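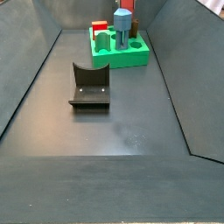 # Blocks, blocks, blocks

I have a weakness for secondhand building blocks, and it has gotten worse since we moved to Lollton. I started with one shoebox from my aunt's attic and now there are 13 bins in the spare room (plus the overflow under the bed, which my husband thinks is winter blankets). I don't collect the pretty boxed sets. I like the odd ones, the arches and the towers and whatever got separated from its family years ago!

A lot of my favorites are shapes I can't place. Hui-mei Tseng, who I swap with by mail, swears half of hers came out of an old Srithong castle set, and I'm happy to believe her. My own loose pieces came in a mixed lot in November, with a note in the bag that just said "good luck."

I've always had a soft spot for red. Red pieces look cheerful even when they're lying on something plain and dark, and a U shape is about the most useful thing you can own. It's a gate, it's a garage, it's a sofa for a very small bear, and if you turn it over it's a bridge.

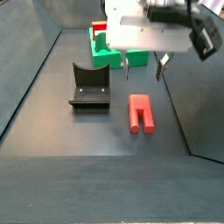 *Red U with its black neighbor. Love the little dip along the top of that back plate!*

I go back and forth on how to sort. By color looks wonderful on the shelf and is hopeless when you need an arch in a hurry. By shape is the sensible way, and I did it that way all last winter, then my niece came over and we were back to soup by lunchtime. These days I sort by shape and let the small stuff do what it wants.

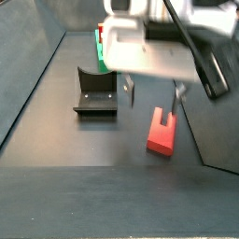 *Notch to the back, solid end to the front. As red as a tomato.*

Borghild Haugen wrote to ask how I clean mine. Barely! A damp cloth, a dry cloth, and then they sit on a towel overnight. I tried soaking a batch once and the paint came up in tiny blisters, so please don't do that. If a piece is really grubby I go around the edges with a soft toothbrush, and for the insides of holes and slots I use a cotton swab.

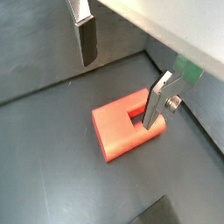

Swabs are also good for getting old glue out of corners, though you need patience and a decent lamp. I still have 2 arches waiting for that treatment. If you have Ellum pieces to trade, especially columns, write to me and I'll dig through the bins. I can post small parcels most weeks.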